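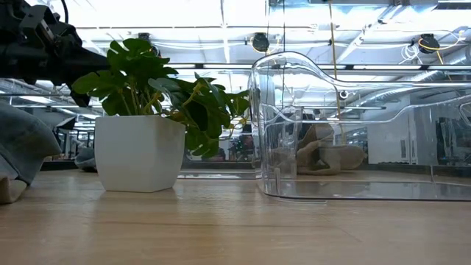
A leafy plant in a square white planter.

Offices should stop renting their plants

The company I work for in Bevton pays a plant service. Every second week a van pulls up at 7 in the morning, and a man with a watering can does all three floors before most of us are in. If a leaf turns brown, the pot goes out and another one comes in. I had been there two years before I noticed that the fern by the printer was a different fern.

I think this is a poor use of money, but the money is the smaller part of my complaint. A plant that gets swapped when it looks tired is furniture. You never learn anything about it, and you have no reason to look at it.

At my last job we had 5 plants, all brought in by staff. Joyce Temba in payroll kept a list on the wall of who watered what. Two of the plants were ugly. One had lost every leaf on the side facing the heater, and it stayed that way all winter. People still asked about it when they came back from vacation.

My coworker Khang La disagrees with me. He says that shared plants die because everybody assumes somebody else has done the watering, and that the ones who end up caring for them are always the same two people, unpaid. He has a point about the second part. I would answer that the job should be written down and given time, the way we do with the supply closet. Ten minutes in the afternoon is enough for a floor our size.

He also says a service knows what it is doing. Maybe so. But most common houseplants put up with a lot, and the usual mistake is too much water. A new hire can learn to stick a finger in the soil.

Our contract comes up in October. I have asked that we let it go and give each team a small budget to buy its own plants. Some of them will die – that's fine with me. I would still like to know which ones.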